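About Garnley Stitch School

G'day, I'm Leidy, and I run a little hand-sewing and mending school out the back of my house in Lerndale.

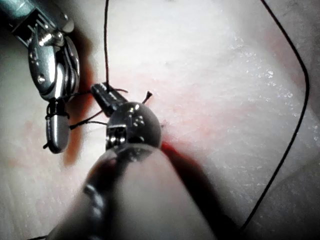

How it started

I'd been fixing mates' jeans at the kitchen table for years when Nayeli Salazar talked me into running a class. We had 2 students and one decent lamp! These days we've got a proper room, a kettle and roughly 600 spools of thread — I keep buying more, sorry to my bank account.

What we do

Mostly darning, hemming and patching, plus a bit of visible mending for anyone who loves colour. Ha-neul Moon takes the beginners and I look after the quilters. Bring your own jumper, we'll sort the rest. Bookings for May are open now.

Recent posts
Darning a heel without the lump
Which needle for denim?
Ha-neul's favourite patches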